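Residents' group questions "safe" finding on Tranar works emissions

For release: Tuesday

The Nenar Clean Air Group today asked Sedico to publish the raw readings behind its claim that fumes from the Tranar solvent works pose "no meaningful risk" to people living nearby.

Sedico, the consultancy hired by the owners of the works, put out a nine-page summary in January. It gives averages for the whole winter and says all of them fall within accepted limits. It does not give the daily figures, the wind direction on the days when samples were taken, or the hours when the works was running.

"We have been told the air is fine by a firm paid by the people who make the smell," the group said in a statement. "That may turn out to be right. We would like to see the numbers before we agree with it."

The summary relies on 2 monitoring points. One is on the works' own fence, upwind for much of the winter. The other is in Figueroa, on the far side of the hill. There was no monitor in Nenar itself, where most complaints about headaches, sore throats and sleepless nights have come from. 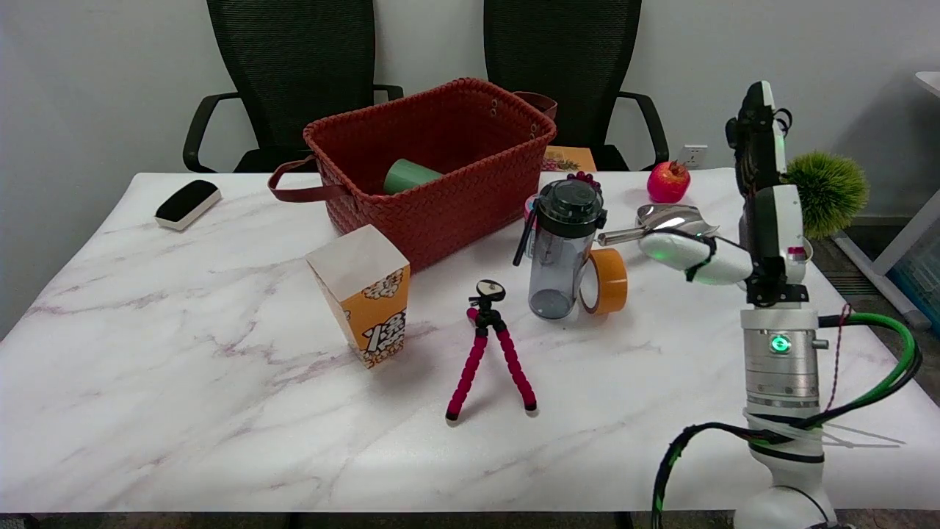
A rust-red woven basket on the table, with a mint-green cup inside.

The group also doubts the health section, which runs to less than a page. It compares hospital admissions across the whole district with the national average and finds no difference. The district takes in towns a long way from the works, and few people with a cough or a sore throat are admitted to hospital. A study that counts only admissions will miss nearly everything residents have been reporting to their GPs.

Some 400 households returned the group's own questionnaire last autumn. The group accepts that this was not a scientific survey. People who feel ill are more likely to fill in a form, and no doctor checked the answers. It has never claimed that the works is making anyone sick. Its complaint is that Sedico dismissed the replies in a single sentence and did not ask to read them.

Industry on the site goes back to 1806, when it was a tannery, and the soil has been tested several times over the years. Those results were shared in full. The group sees no reason why air readings should be handled differently, and does not accept that they are "commercially sensitive", the phrase used in the only reply it has had.
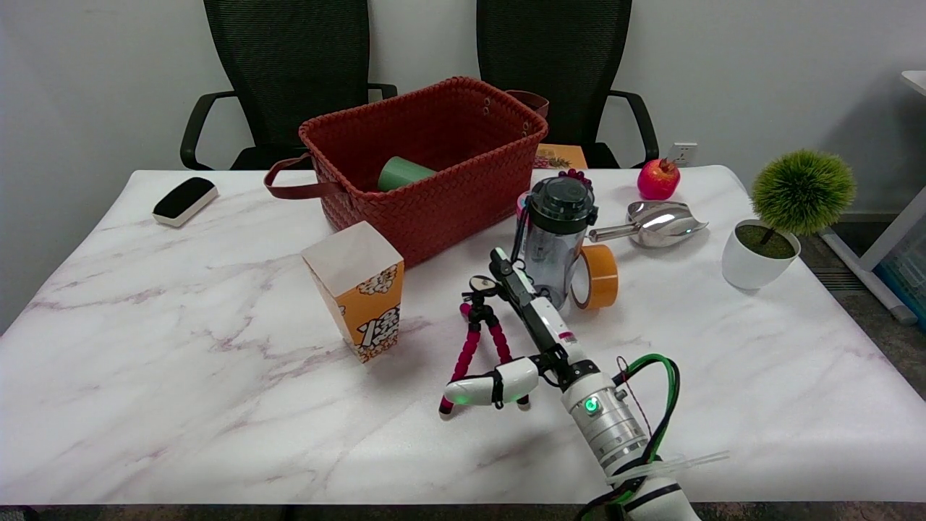 Table with basket and whiteboard eraser.

The group is asking for:

The full set of readings, with dates and times.
A monitor in Nenar, run by someone other than Sedico, for at least 15 months.
A count of GP visits for breathing problems in the streets closest to the works, with names removed.
A public meeting at which questions are not sent in beforehand.

The owners have said they will "reflect on community feedback". The group had the same wording from them after the last round of complaints and heard nothing more.

Residents who keep a diary of smells or symptoms are asked to carry on, noting the time of day and the weather. Anyone worried about their health should speak to their GP and not wait for the outcome of this dispute.

ENDS

Notes to editors

The Nenar Clean Air Group is made up of people who live in Nenar and Figueroa. It takes no money from any company or political party. Copies of the questionnaire and the group's letters to Sedico are available on request.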